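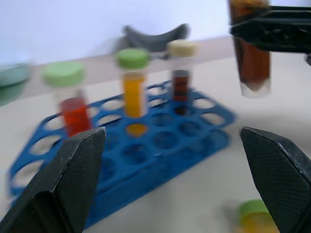 Lornlow to open in cinemas this November

September 12, 2025

Plastgate has acquired Lornlow, the second feature from writer-director Mairéad Ní Bhriain, and will release it in cinemas across Ireland and the UK in November. The film opens on 10 screens and will widen in its second week.

Lornlow follows two sisters who go back to the town where they grew up to sell their late father's picture house. One wants a quick sale. The other has found a buyer she will not name. The film runs for 104 minutes and was shot in 4 weeks, mostly at night.

Ní Bhriain's first feature, Wakatden, drew 2,227 admissions on a limited release and was later shown on television.

"I wrote the younger sister first and the rest of it came slowly," said Ní Bhriain. "We had very little money for Wakatden and a bit more for this. Most of it went on the lighting and on keeping people fed."

The film was produced by Fahy, who also produced Wakatden. Plastgate will hold 2 preview screenings before the release, each followed by a talk with the director. Dates and venues will be given next month.

Screeners and stills are available to press on request from the Plastgate publicity office. Reviews are under embargo until the day of release.

ENDS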